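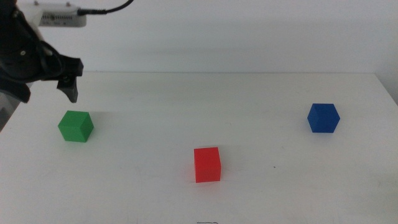

Takance, ou comment j'ai acheté une revue que je ne sais pas lire

Mardi, chez un bouquiniste qui vendait surtout des cartes routières, je suis reparti avec le numéro 2 de Takance. Revue d'art, typographie superbe, texte en tchèque. Je ne lis pas le tchèque. J'ai payé 39 euros pour le constater chez moi.

Le rédacteur en chef s'appelait Ctibor Kadlec et il avait visiblement un différend avec les majuscules : pas une seule de la couverture au colophon, sauf à son propre nom. Le reste est imprimé en noir et rouge, avec des marges si larges que les articles ont l'air de s'excuser d'être là. 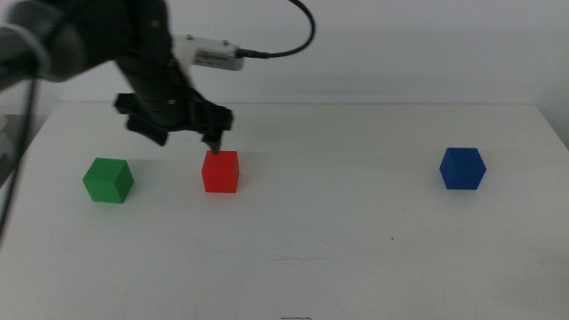
Est-ce que la revue a eu des lecteurs ?
Assez pour tenir quelques années : le tirage annoncé au dos est de 526 exemplaires, dont un certain nombre, je le crains, pour la famille.

Malou Mogensen, qui m'a traduit le sommaire par téléphone en faisant la vaisselle, m'assure que l'éditorial attaque une revue rivale, Kurnitz, accusée de « mollesse dans les diagonales ». J'ai relu mes propres diagonales avec inquiétude. Il y a aussi un poème sur un tramway, et une réclame pour des chapeaux, de loin la page la mieux composée.

Il me manque le numéro 1, évidemment. Un libraire de Toft en aurait un, à 259 euros, sans la couverture. Je lui ai écrit que j'allais réfléchir. J'ai réfléchi jusqu'à l'heure du dîner, puis j'ai demandé les frais de port.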